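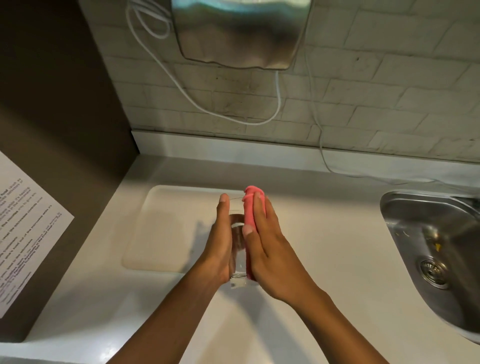 What is glass made of?

Glass is mostly made of sand. The best sand for glass is very pale and clean, and it contains a lot of a mineral called silica. Sand from the beach is usually too mixed up with shells, salt and other bits.

Sand on its own needs a huge amount of heat before it melts. Glassmakers add soda ash, a white powder that helps the sand melt at a lower temperature. They also add crushed limestone. Without the limestone, the finished glass would slowly dissolve in water, so you couldn't drink out of it for long.

Old broken glass goes in too. It is called cullet. Cullet melts more easily than new sand, so the furnace uses less energy.

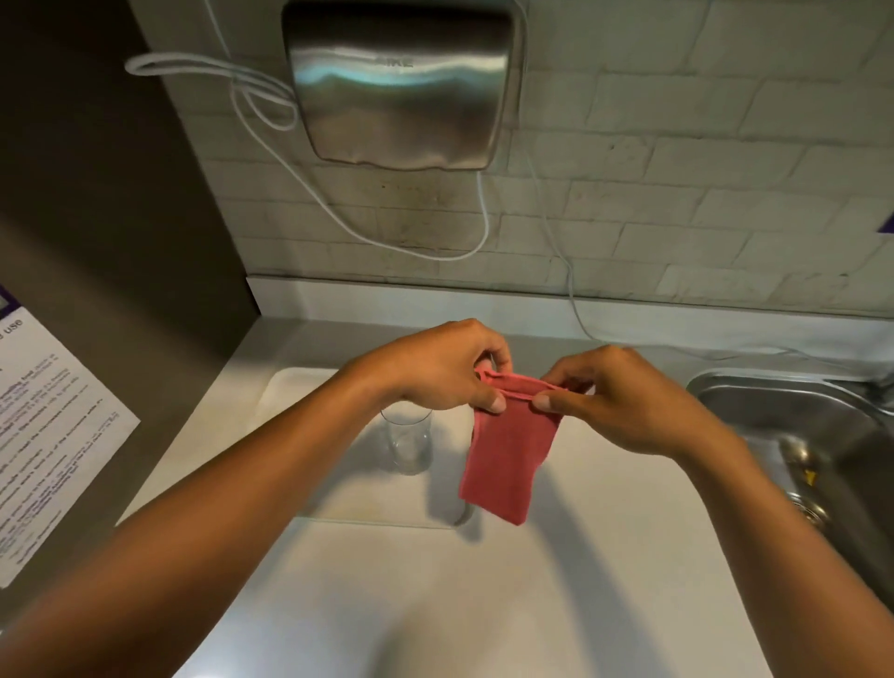 Once everything has melted together, the glass is thick and glows orange. It moves a bit like honey. At the Stotine glass studio, Kamlesh Chaturvedi keeps the furnace at 1,051 degrees Celsius while he works, and it stays on all night. He gathers a blob of glass on the end of a long metal pipe, blows gently into the other end, and the blob swells into a bubble. People have been blowing glass this way for over 2,000 years.

Factories do the same job with machines. A lump of hot glass drops into a metal mould and is pressed or blown into shape. The mould opens, and the new tumbler or jar moves along to be cooled.

Why can we see through it?

Light can go straight through some materials and gets stopped by others. When light hits a brick, some of it bounces off and the rest is soaked up. The tiny particles in clear glass hardly soak up any of the light our eyes can see, so most of it passes through to the other side.
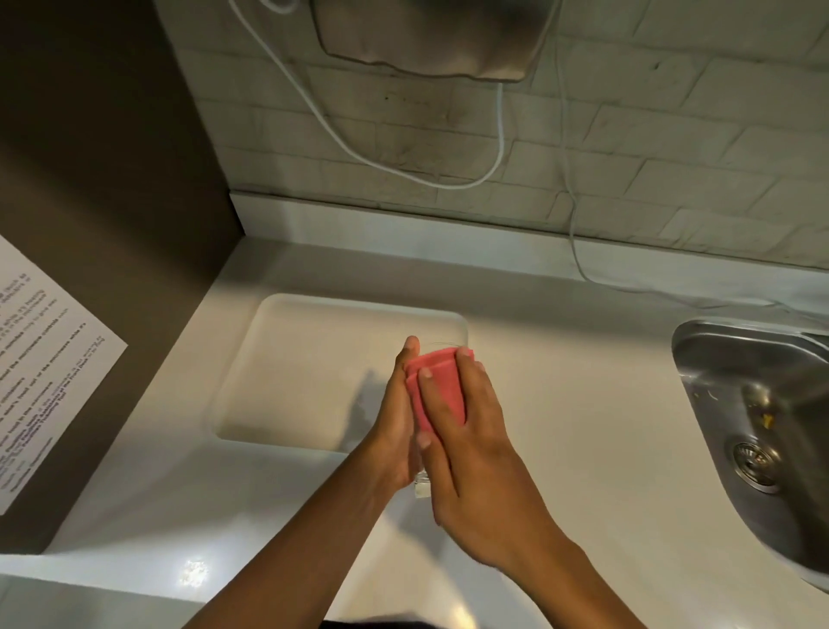 Some light still bounces off the surface. That is why you can see your own face in a window at night. It's also why a glass has shiny lines along its curved sides.

Colour comes from small amounts of other things in the mix. Iron makes glass green, and cobalt makes it deep blue.

Why does glass break?

Glass is hard, but it doesn't bend much. If it gets a tiny scratch, a knock can turn the scratch into a crack, and the crack travels very fast.

Glass can also crack if one part cools sooner than another. New glass goes into a special oven that cools it slowly. This is called annealing. Defne Avcı, who makes bowls at the same studio, puts hers in on Friday and leaves them there for 35 hours.
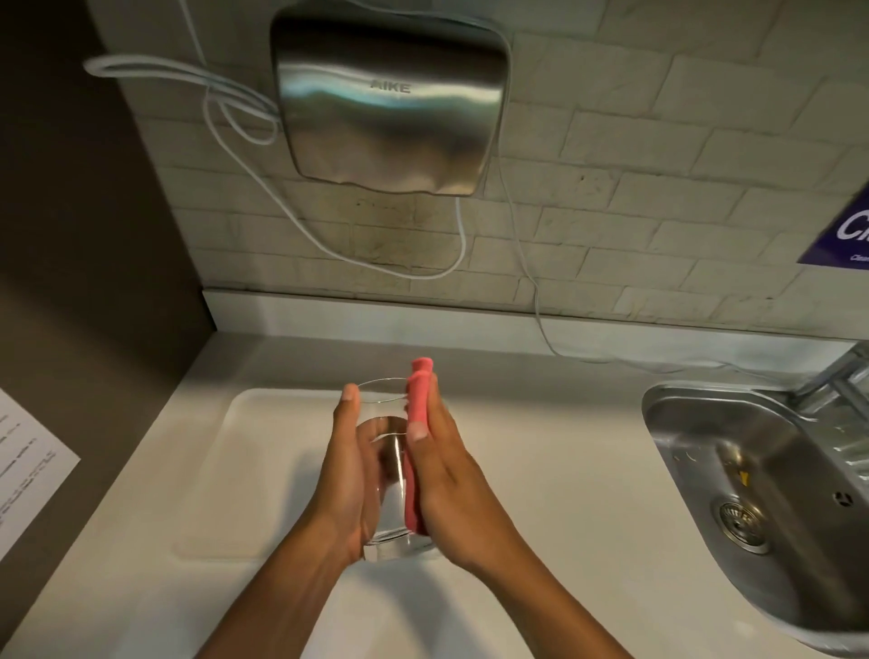 A clear drinking glass and a pink cloth.

Words to know

Annealing: cooling glass slowly so it is less likely to crack.
Cullet: broken glass that is melted and used again.
Furnace: a very hot oven for melting things.
Silica: the main mineral in sand used for glass.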